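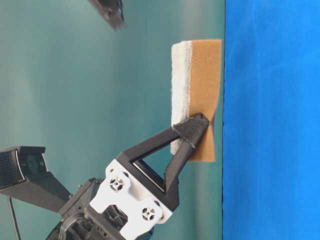

Monday, 8:40, wash-up bench

Sponges again. The Varkham order came in and I put the two-layer ones (brown foam, white scrub pad) out at both sinks. The old green-backed ones are finished and I'm not reordering. They left marks on the acrylic trays from the Istine job and it took most of an afternoon to polish those out.

White pad first on a scrap of acrylic, 40 strokes, plain water, ordinary hand pressure. No marks I could find under the desk lamp. Same again with a drop of dish soap, same result. Then the wet-and-dry residue on the casting tubs — slower than the green, maybe twice as long, but it came off. For baked-on glue use the plastic scraper and then the pad. Don't lean on the pad to do the scraper's job, it starts to shed fibers and they end up in the next mix.

Foam side is for wiping down and for rinsing the inside of the measuring jugs. Holds a lot of water. Squeeze it flat two or three times before it goes back on the rack, otherwise it sits there and smells by Wednesday. Had that with the last lot.

Cut one in half the short way with the long knife to get into the narrow tubs. Clean cut, layers stayed bonded. Halves are in the tray by the small sink. Please don't use the halves on the floor.

Resin: still no. One sponge for each resin cleanup, straight in the lidded bin afterward, never back to the sink. Eglītis gloves are in the second drawer, the Dumham ones split at the thumb.

To do:
— label the two racks, trays / everything else
— leave one sponge soaking overnight and check the glue line between the layers
— try the white pad on the anodized plates, an offcut first
— ask whether Varkham sells the pad without the foam

Drain at the small sink is slow again. Took the trap off, mostly plaster. Put back, running fine at 11.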